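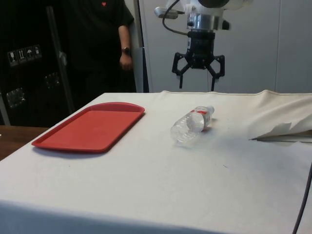
Giving up bottled water

21/09/2023

I went through the bank statements in the summer and found we had spent £296 on bottled water in a year. There are only 2 of us in the house. Most of it came from the Merkance on the ring road, where I was buying a pack every week without thinking, and the rest was single bottles from petrol stations.

The tap water in Firnby is safe, but it is hard and it smells of chlorine first thing in the morning. That was my excuse for years. The kettle furs up within a fortnight and tea gets a skin on it.

I tried a filter jug first. The Naqvi one was on offer and fits in the fridge door, but the lid comes off if you pour too fast and I have soaked the worktop more than once. The cartridges last a month if you believe the little dial. I change mine when the tea starts to look wrong, which is usually a few days later than that.

For going out I bought a steel bottle made by Drona. It cost £13 and it does not leak. It is heavier than I would like, and it won't go in the side pocket of my work bag, so it travels upright in the main part next to my lunch. You also need a bottle brush. I didn't have one, and by the second week I could tell.

The chlorine smell goes if you leave a jug of water standing in the fridge overnight. My mother always did this and I had forgotten. I could probably have skipped the filter, except for the tea.

It has been 33 days now. I have slipped up a few times, mostly on trains – once when I left the steel bottle on the draining board and once when the station tap was taped over. I paid far too much both times.

The recycling box goes out half full now instead of overflowing, and I no longer carry packs up the back steps. I'll look at the statements again in December. In the meantime, if anyone knows a cheaper place for the cartridges, leave a comment. The shop in town has stopped stocking them.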